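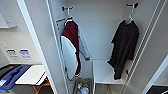
Varsity-style jacket in the left compartment, with a striped cuff.

Section 2: Setting up your Juvia steamer and getting through the first tank

If you've read the first section you already know what all the parts are called, so I'm going straight to the part where we put it together and fill it with water. I've set up more of these than I care to admit (my own, my sister's, the ones at the costume shop) and I still get the pole on backward if I'm talking to somebody at the same time. Take it slow and have a towel nearby.

Putting the stand together

1. Pull everything out of the box and take off the foam, including the little gray wedge that hides under the tank. It's easy to miss! If you leave it in, the tank sits a hair too high and the valve never opens, and you'll think you bought a dud.

2. Set the base on a hard, level floor. Tile, wood, whatever you've got. Thick rugs are a bad idea, the base leans and the water sloshes to one side.

3. Loosen both collars on the pole, pull each part all the way out, and snap the collars shut. You should feel a firm click. If a collar closes with no push at all, open it and turn the small screw on its side a bit tighter.

4. Drop the pole into the hole at the back of the base, with the flat side facing the dial. Tighten the big knob by hand only. I once used pliers on it and cracked the knob, and then spent a whole evening with a pole that swung around like a weathervane.

5. Hang the hose cradle on the top of the pole. It goes on either way, so pick the side you'll be standing on.

Note: If you bought the Rulard folding hanger to go with it, leave that off for now. It's a nice hanger and I use it all the time, but it makes the stand top-heavy until there's water in the tank.

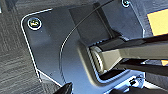
Once the stand is up, give it a gentle push at shoulder height. A bit of sway is fine, all poles sway. What you don't want is the foot lifting off the floor. If it does, check that the pole is seated all the way down and that the hose isn't wrapped around behind the base and pulling on it.

Filling the tank

6. Lift the tank straight up by the handle and carry it to the sink upside down. Unscrew the cap. Keep track of the rubber ring in the cap, it falls out and goes down drains (ask me how I know).

7. Fill with cold water up to the line. The tank takes 32 ounces, and please stop there. Going over won't get you more steam, it'll get you a spitting steamer and wet socks.

8. Screw the cap on, turn the tank over above the sink, and watch it for a few seconds. Drips mean the ring is crooked.

9. Lower the tank onto the base until it stops. You'll hear it glug as the water goes down into the heater. I love that sound, but maybe that's just me.

About the water: I live somewhere with very hard water, and I ruined my first steamer by ignoring it. Now I run everything through a Naidu pitcher filter and mix that half and half with distilled. If your kettle gets a white crust, do something like it. If your kettle stays clean, plain tap water is fine and you can spend your money on something more fun.

CAUTION: No perfume, no fabric softener, no scented ironing water, no essential oils. I know lavender sounds lovely. It gums up the heater and then it smells like burnt lavender, forever.

The first heat-up

10. Make sure the dial is at OFF before you plug in. Use a wall outlet. Extension cords and power strips get warm with a heater like this pulling on them, so move the steamer to the outlet and leave the cord in the drawer.

11. Put the steam head in its cradle with the holes facing away from you, away from the wall, and away from any pets who have come to see what you're up to.

12. Turn the dial to LOW. The light comes on amber and the base will tick and grumble. Wait until it turns green.

13. Turn up to HIGH and let it run into open air for 2 minutes. You may get a plasticky smell and a few drops of cloudy water. Both are normal on the first tank and both should be gone by the second one.
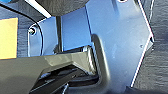 Blue panel with a slightly glossy finish.

14. Now try it on something you don't care about. An old pillowcase is perfect. Hold the head close to the cloth, start at the top, and go down slowly, pulling the bottom edge tight with your free hand. Keep that hand well below the steam. It's hotter than you think and you won't see the hottest part of it at all.

15. If it gurgles, the hose has a dip in it and water is sitting in the dip. Raise the steam head as high as you can reach, let the hose hang straight, and the water will run back down. You'll be doing this a lot at the beginning. After a while your arm just does it by itself.

CAUTION: Never point the steam at a person, and never steam clothes while somebody has them on. People ask me this every single time there's a wedding. Take the dress off, steam it, put it back on.

A few words about different fabrics

Cotton and linen can take HIGH all day long. Wool wants steam but doesn't want to be touched, so keep the head a little way off and shake the thing out when you're done. For silk I go to LOW and work from the inside. Velvet, same, and only from the back. I don't steam leather or suede, or anything with glued-on trim, and if there's a patch you're fond of, steam around it. Sequins are a gamble. Some of them curl up like potato chips.

The Filetti press pad that slips over your free hand is worth having for cuffs and collars. It isn't in the box. A thick oven mitt will get you through until you decide.

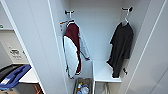

Let everything hang in the open before it goes away, even if it feels done. I leave mine out for the length of a cup of coffee, and heavier pieces for longer. Clothes put away damp come out smelling like a basement, and then you're washing them and starting all over.

Emptying and putting away

16. Turn the dial to OFF, unplug, and walk away until the base feels cool to the hand.

17. Lift off the tank and pour out what's left. Don't save it for next time.

18. Carry the base to the sink, pull the rubber plug on the underside, and tip it toward the drain. More water comes out than you'd expect. Put the plug back right away, before you set it down somewhere and forget it.

19. Leave the tank cap loose so the inside can dry.

Every 5 tanks, or sooner with hard water, do the vinegar rinse in the next section. I've got mine written on a piece of tape on the base, a little pen mark for each tank, which looks terrible and works great.

Lesia Didenko, updated 6/4/21

Comments

marnie_sews: The gray foam wedge!! I had mine boxed up to send back. Took it out and it steams like crazy now. Thank you.

Tobe K: My light goes green and then back to amber after a bit on HIGH. Is that broken?

Lesia Didenko: Tobe, no, it's just catching up. Let it go green again and carry on. If it sits on amber and never changes, do the vinegar rinse.

pleatsandthankyou: Can I leave water in it overnight if I'm using it again in the morning?

Lesia Didenko: I wouldn't. I did it all through March one year and it got slimy in there.

Gwen: lost the rubber ring down the drain before I got to the part about the drain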